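Workspace Basics, Week 2: Setting Up a Desk You Can Live With
Handout by Abla Dabbas

Okay, welcome back! Last Thursday we spent the whole session on chairs (sorry, I get carried away about chairs), so this week we're finally on to the desk top itself. Bring this sheet with you, because the exercise at the end is done on your own table at home and then we talk it over in class.

First, a bit of catching up. Several of you asked where the reading is. It's the Warkus chapter, pages 1 to 12, and you can skip the part about filing cabinets unless you love filing cabinets. The Hashemi reading is optional. I like it a lot, but it's long and he takes forever to get to the desk.

Start with the surface. I'm a big fan of putting something over a bare tabletop, and a large sheet or mat does the job nicely. It cuts the glare if your table is white and shiny, and it gives you a working area you can see the borders of. When my things start creeping off the mat and onto the table, I know it's time to put something away. Pick a plain color! I once had one with a world map printed on it and read the names of rivers all day long.

Next comes what I call the parking order. Laptop in the middle, mouse on the side of the hand you use, lamp on the opposite side. Lefties, that means your mouse goes left and your lamp goes right, and please don't let anyone in the office swap it back on you. If you write by hand a lot, you want the light coming from across your body so your own fist isn't throwing a shadow on the page.

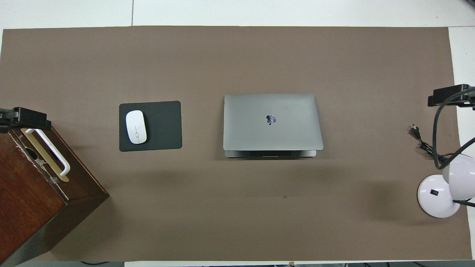 Fig. 1. Left-hand layout on a brown sheet: mouse and pad to the left of the closed laptop, lamp on the right.

Look at how much brown is still showing in Fig. 1. I'd keep it like that. People see open space on a desk and want to fill it with a pen cup and a plant and a stack of mail, and then there's nowhere to put down a notebook. Leave yourself a patch the size of an open notebook at the very least.

A word about mouse pads: small is fine. In the Lisley group I had a student who bought one as wide as her whole desk and then kept her coffee on it, and well, you can guess. A wireless mouse is nice too if you can remember to charge it or change the battery (I can't, so I keep spares in the drawer).

Lamps. Check where the switch is before you buy. If it's on the base, keep the base where you can reach it without leaning over the laptop. We'll try out a few in class, and the ones from the Grutisthorpe store room should be here by August.

Exercise for next time:
Clear your desk completely. Wipe it down. Put back the laptop, mouse and lamp only, and work like that for 2 days. Every time you get up to fetch something, write it on a list. Bring me the list, plus 300 words on what you let back onto the desk and what stayed off. Handwritten is fine!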